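Chapter 8
Looking Up: Ceilings, Beams and Services

What this chapter covers
Beams and what they carry. Pipes and conduit, where they run and why. Light and paint. Noise. A first survey of a large open room, done on paper before anyone touches a tape measure.

You will need
A notebook, a soft pencil, a torch. A stepladder is NOT needed for this chapter, leave it in the van.

Opening

Most people surveying a room begin at the floor. Fair enough, the floor is where you trip. But in a big open room the floor tells you very little about how the building stands up. Carpets get changed, partitions come and go, somebody moves the desks on a Saturday. The ceiling stays put for years. So start there.

Liya Wolde taught the building survey course at the Woment workshops for many winters, and her first lesson was ten minutes of standing still with your head back. No talking, no drawing. Students hated it. Then they drew the ceiling from memory and hated that more. Beams in the wrong direction, pipes left out altogether, lights floating in mid air. Second go was always better. Try it yourself before reading on, in whatever room you happen to be in.

A word on terms. In this book a beam is a long member that carries load across a gap. A joist is smaller and usually one of a row. A soffit is the underside of anything, so the soffit of a beam is the face you see when you stand beneath it. A bay is the strip between one beam and the next. Conduit is the tube that electric cable runs in. Trunking does the same job but is box shaped. Learn these now, they come up on every page from here to chapter 11.

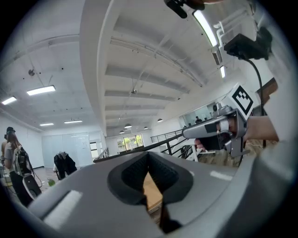
A large room should be read in the direction its beams run. Find that first and write it at the top of your page with an arrow. In the open-plan room shown, the heavy white beams run towards the back and divide the white ceiling up, so the arrow points to the back and the bays are long strips lying the same way. The conduit goes along the beams too. Note that down. Wherever pipework follows a beam you can sketch the two together, one line thick and one thin, and save yourself a lot of rubbing out later. The pale floor is light wood, goes in the notes as "floor, lt wood" and nothing more for now.

Next, finish. White on white is common in big rooms and it plays tricks. A beam painted the same colour as the slab seems shallower than it is, and conduit painted to match can vanish in flat light. Use the torch. Hold it low and to one side, so the beam throws a shadow on the ceiling next to it. Deep shadow, deep beam. Crude but it works well enough for a first sketch.

Painted surfaces hide what they are made of. You can't tell steel from boxed-in timber by looking at a coat of emulsion. Write "material not known" and move on. Far worse to guess. In the Groltar building the beams were put down as concrete on the first survey, copied on to the second, and then onto the drawings, until a joiner knocked on one and it rang hollow. Boarding over steel. All the fixing notes had to be done again.

Why leave the services showing?

Cost, partly. A suspended ceiling has to be bought, hung and cleaned, and every tile that comes down for a repair goes back a bit grubbier. Height is another reason. Beams 400 mm deep already take a good bite out of a room, and a false ceiling hung under them takes more. Then access. An electrician who can see the run can follow it back to the board without lifting a thing.

Against that: dust on every ledge, and noise. Hard ceiling, hard floor, plain walls, and voices carry from one end to the other. Section 8.4 deals with echo and what to do about it. Panels, mostly. Rugs help less than you'd hope.

How to set out the first sketch

Stand with your back to a wall, facing along the beams. Draw the room outline, no scale yet. Put the beams in as double lines. Number the bays from the left. Mark conduit as a single line and put a small cross wherever it turns, drops or goes through something. Lights are circles or long boxes depending on shape. Anything you can't name gets a question mark, and there will be several on every sheet, even after years of doing this.

Only then measure. All sizes in milimetres, always. A door opening of 1460 is 1460, not 1.46 and not "just under a metre and a half". Take each one twice. If the readings don't agree take a third, and write all of them in the book. The worked survey in section 8.2 (the Zou reading room) has a bay width of 1621 that was read upside down and entered as 1291, and it took most of an afternoon to find out why the last beam wouldn't fit on the paper.

Before you go on

Check you can say what a soffit is without looking back. Check your sketch has an arrow. If you are working in a group, swap sketches with the person next to you and see weather you can find your way around the room using theirs.

Keep the first sketch even when it's poor. It gets used again in 8.3, where we add the wiring, and once more in the Citis exercise at the end of the chapter.

8.1 Beams and bays

Start with the simplest case, a room with beams in one direction only and a wall at each end.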